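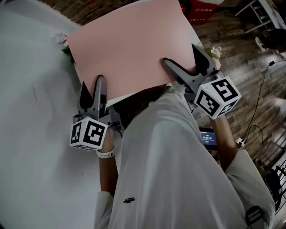
Keeping a White Worktable White

Filed under: Craft Room & Workshop > Surfaces

A white top shows every pencil mark, glue drip and coffee ring. I have had one for 12 years, and most of what I know about cleaning it came from using the wrong thing first. These tips are for painted or coated tops. Bare wood and stone need different care.

Daily wipe

Brush off the crumbs and grit with a dry cloth before any water goes down. Grit under a damp cloth scratches, and scratches hold dirt. Then use warm water with a drop of dish soap. Rinse the cloth, wipe again, and dry with a towel. Soap left behind turns into a dull gray film that people mistake for wear.

Pencil and marker

A plain white eraser takes off most pencil. For ballpoint and marker, put rubbing alcohol on a cotton pad and dab. Try it first on the underside, as some paints soften. Keep windows open and stay away from flames.

Glue

White glue: lay a wet cloth over it for 10 minutes, then lift it with a plastic scraper. An old store card works just as well. Hot glue comes up more easily cold. Hold an ice cube in a bag on the blob and push from the side.

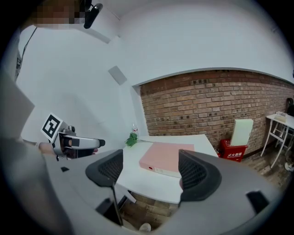
Clearing the tabletop is half the job: here a pink binder, a green sprig and a small bottle.

Tape residue

Masking tape should come up the same day. Once it has baked on near a sunny window it leaves a yellow stripe. Rub in a little cooking oil, leave it 7 minutes, and wash with soap. I used Cedier citrus remover for a while and it was fine, but the oil costs less and I always have some.

Cutting and painting

Cut on a mat, never on the bare top. For paint and stain I put down a sheet of cardboard bigger than the project, and I change it when it gets soggy. Foam board is nice for small work but solvents eat it. Spray paint goes outside, whatever you put under it.

Heat

A glue gun or a soldering iron needs a stand with a tile under it. Brown scorch marks go below the surface and no cleaner will bring them out.
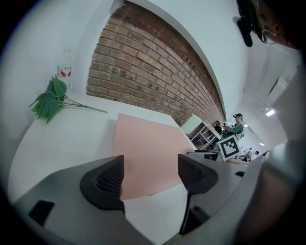

Small scratches can be hidden with appliance touch-up paint. Clean the spot, let it dry overnight, and use the tip of a toothpick in place of the brush in the cap. Two thin coats. Check the color in daylight, as there are many whites and they look alike in the store.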